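Brevlow's folding cell is back up, with an asterisk

Brevlow has its two-armed clothes-folding cell running again after a September rebuild of the left wrist.

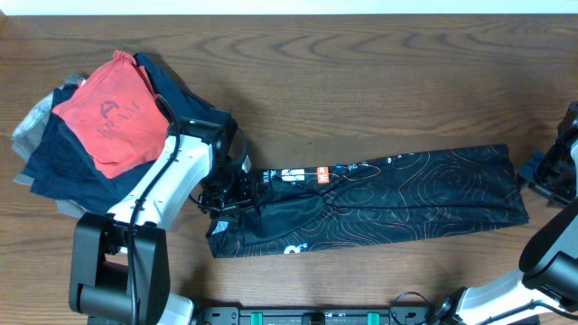 The company says the trouble was grip. Garments were slipping at the first lift, and the log put the blame on a worn finger mount. Technicians swapped the mount, rerouted a cable and reset the closing force, then ran 200 test folds. Of those, 162 passed.

Brevlow calls that a recovery. It hasn't said what the pass rate was before the repair, or who decided what counts as a pass.

Tania Kodikara, who looks after the cell, was more careful. "The wrist is fine now," she said. "I still check the screws every 20 folds, and I'd like to stop."

The service schedule from the supplier, Kawaguchi, allows for a check once a shift. Asked about the gap, Brevlow said the schedule was "under review" – the same answer it gave after the last stoppage, which lasted 19 days.

A second cell is planned for Nirberg.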